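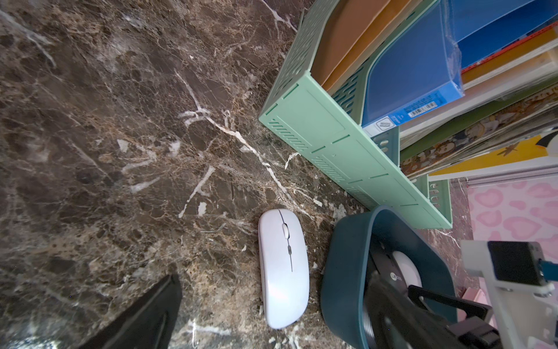 Vol 7, Issue 11

Gidthorpe Buses mailing list
Date: Dec 16, 2020
Subject: Re: Silik figures and the Wonar timetable

The earlier message said:

> Good news for once. The October report is out and Silik took 3037
> bookings in the month, from 391 registered passengers. Kermani are
> delighted and so should we be. People who said a village like ours
> would never book a bus on a telephone have been shown to be wrong.
> I think we should drop our objection to losing the fixed timetable
> and put our energy into getting the Wonar end included by spring.

I have read the report twice and I don't share the good mood.

A booking is a request. Somebody opens the Silik app, puts in where they are and where they want to go, and the thing counts it. What I want to know is how many people got on a bus. The report doesn't say. It has a page on bookings, a page on "engagement" and a very pleasant map with green blobs on it, and I can't find a figure for journeys made anywhere. If Kermani have one, and they must, because drivers tick people off as they board, why has it been left out?

I tried to book to the surgery three times in October. Each time I was offered something either an hour before I needed it or forty minutes after my appointment. I cancelled and tried again with a different time, and then again. As far as I can tell that makes me nine bookings and no journeys. I doubt I'm the only one who did it.

The old bus was nothing to write poetry about. It was late, the heating was either off or roasting, and the last one back from Wonar left before anyone with a job could catch it. But you knew it was coming. You could stand at the stop by the chapel with no phone at all and get to market. I can't see how an app replaces that for people who haven't got the app, and the telephone booking line, which was promised at the drop-in, is open weekday mornings only. I rang it and was told to try the website.
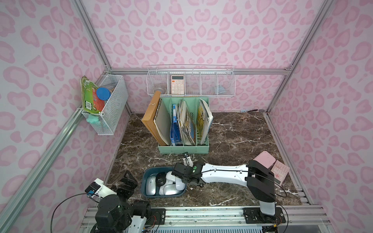
One reply sent off-list says I'm being unfair, that the old service was going to be cut whatever we did, and that a flexible bus with faults is better than a proper timetable for a bus that doesn't run. It also says that Silik got them home from the hospital at Wonar on a wet evening when there would have been no other way of doing it short of a taxi.

I believe that, and I'm glad of it. I'd still want to see the proof that the old service was doomed. We were told so in a leaflet. The leaflet said passenger numbers were "unsustainable", without giving the numbers. It then compared a winter of the old bus with a summer of the trial. Anyone who has waited at the chapel in January can spot what's wrong with that.

And this year of all years! Half of us have hardly been anywhere. Whatever October looked like, I wouldn't use it to plan a bus service for the next ten years, in either direction. If the figures had come out badly, Kermani would be the first to say it had been a strange autumn and we should wait. I'd like us to be allowed to say the same when they come out well. 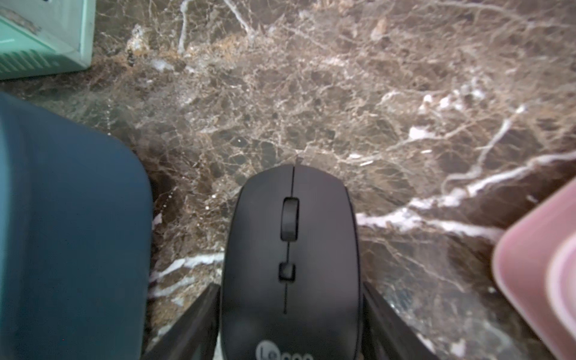
The booking page is my other complaint, and it applies at home on the computer as much as on the phone. You choose your stop from a map. There is no list. The map moves when you don't want it to, the chapel stop is on the wrong side of the road, and there is a little unmarked square in the corner that turned out to clear everything I'd put in. It's like the small square button below the scroll wheel on that black mouse: not a word on it, so you press it and see. I can put up with that in a mouse. When I'm trying to get to a blood test I would like a word on it saying what it does. I reported this and had an automatic message thanking me for helping to shape the journey.

So no, I don't think we should drop the objection. What I'd suggest we ask for, in writing, before anyone agrees to anything:

Journeys made in October, as opposed to bookings.
How many bookings were cancelled, and how many were the same person having another go.
How many people were offered nothing at all.
The old passenger numbers for the same month last year.
Afternoon hours for the telephone line, with a person on it.

If the answers are good I'll say so on this list and sign up for the Wonar extension with everyone else. I've been wrong about buses before (I was against the low kerbs, and they're fine).

Could whoever has the scanned copy of the leaflet please send it round again? Mine went out with the recycling, and I want the exact wording before I write to Kermani.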